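Folding talk, Matheson linen room evening, speaker notes

Welcome everybody, and let them settle with their coffee before starting. Tell the story of my first winter looking after the towels at Matheson, that long December when I had 36 of them to put away every evening and a cupboard at Ranport that would hardly close. Say plainly that I was a terrible folder. It gets a laugh, and it helps the shy ones relax.

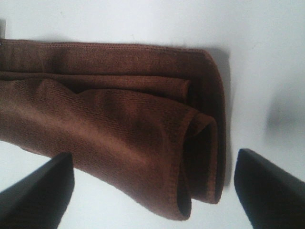

Thickness is the thing I most want people to take home tonight, so please don't rush this part. A towel gets bulky quickly once it's doubled over a couple of times, and the end is where it likes to misbehave. Point to the curled end on the brown one, with that dark opening between the layers, and then to the straight stitched hem along the top. I always tell people to find the hem first and let it be their ruler. Pass the practice towels along the rows now (9 in the blue bag, and do ask for them back!).

Give them a good four minutes to try it, and walk around while they do. Somebody will ask about thirds or halves. My answer is that it depends on your shelf, and at Drirkano the shelves are shallow, so thirds it is.

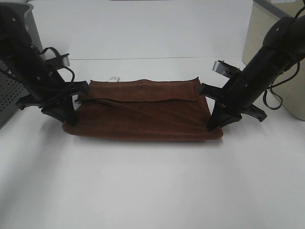 Brown towel folded flat, with the tag still showing at top left.

Talk about smoothing from the crease toward the front with an open hand, nice and slow, and about tucking in any corner that has popped up. Mention tags here too, as I like mine hidden inside. Then questions, and remind them the sign-up sheet for the Dridus session is by the door.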